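实验记录，三月，下午
记录人：蔡晓彤（Hiu-tung Tsai）
同桌：Amado，Ottilie

今天的主要工作是把厨房物品那张桌子重新整理一遍。上次的记录写得太简单，Balthasar 看了以后问我“物品放在中间”是什么意思，我自己也回答不出来。所以这次我写得详细一点，请大家原谅我的中文有些地方不顺。

一、桌面

桌面铺的是牛皮色的纸，上面用蓝色胶带分成格子。旧的纸在前边有折痕，盘子放上去会有一点晃，Ottilie 上午已经换了新的。换纸的时候胶带也要全部重贴，这个比我想的慢，一共用了30分钟。胶带先贴长的方向，再贴横的方向，交叉的地方用手指压平。如果压得不好，过几天胶带的头会翘起来，上次就是这样。

格子不是完全一样大。Amado 觉得应该用尺子再量一次，我认为现在的程度已经够用，因为我们只需要说“哪一格”，不需要说到毫米。这一点还没有和 Jonas 商量。

二、物品

今天用的是小电饭锅，两个浅绿色的盘子，还有黄色的那个小东西。清单上黄色的写“彩椒”，Ottilie 坚持说是土豆。我在清单上先改成“黄色蔬菜”，等找到原来的包装再确定。
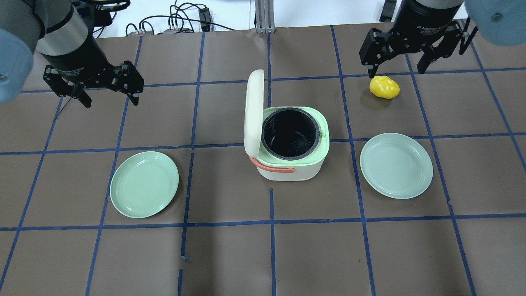 电饭锅在中间，盖子打开；黄色蔬菜在右边的格子里。

电饭锅的盖子要开到差不多直立的位置。开一半的时候它会自己慢慢往下落，我试了5次，有两次落下来。开到底就没有这个问题。锅盖的铰链以后要注意，Kaufmann 送来的备用锅还在柜子里没有拆，先不要拆。

盘子的问题是太轻。纸面比较滑，碰一下盘子就走位置。Amado 建议在盘子底下贴小块的防滑垫，我同意，但是要贴薄的，不然盘子会变高，和以前的记录不能比较。防滑垫从 Flatik 订，订单写在 Pladitz 的账上，不要写到我们组的日常费用里（上个月写错了一次，改起来很麻烦）。

三、带提手的盒子

另外一件是奶油色的塑料盒，方形，圆角，有橙红色的提手，盖子边上有浅绿色的小扣。这个盒子我们以前只是拿来装东西，没有当作正式的物品登记。今天我给它编号16，标签暂时写在清单上，没有贴在盒子上，我不想盖住盖子上原来的字。

关于扣子，我有下面几点观察：
扣子很小，手指要放在正确的地方才容易按。按偏了，盖子的一边会起来，另一边不动。
扣上的时候应该听到一声响。没有听到的话，请再按一次。
提手请放在左边。如果提手立在上面，它会挡住盖子。
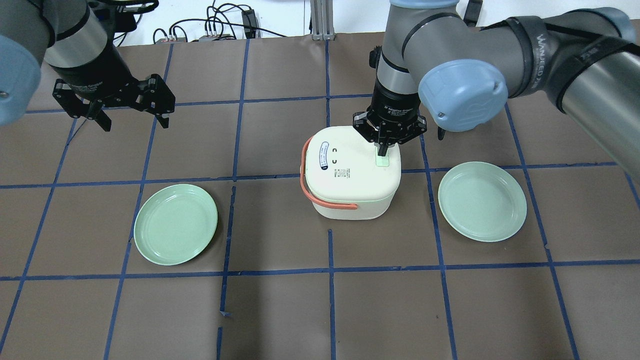

Ottilie 问盒子要不要每次都放在同一格。我的意见是不要，盒子比一个格子大，硬要放进一格是不可能的，只要记下它压住哪几格就可以。Amado 说这样写记录的人会很辛苦。我想了一下，可以在清单后面加一张小的格子图，用铅笔画，一分钟就能画完。我明天先做一个样子给大家看。

四、清洁

盘子用湿布擦，然后用干布再擦一次，全部干了才能放回纸上。有水的话纸会起皱，旧的那张就有这个毛病。电饭锅的里面今天没有洗，只擦了外壳和绿色的边。请不要用酒精擦绿色的边，Ottilie 在旧盘子上试过，颜色会变淡。

五、还没有做完的

1. 找黄色蔬菜的包装（我）
2. 防滑垫下单，要薄的（Amado）
3. 问 Jonas 格子要不要重新量
4. Ondent 的收纳架还缺一块隔板，现在盘子只能平放在最下面一层
5. 给 Balthasar 看这份记录，特别是第三部分，如果还有不清楚的句子请他直接在旁边写

补充，下午五点多：有一条胶带的头已经有点翘，在靠近柜子的那边。我又压了一次，明天早上再看。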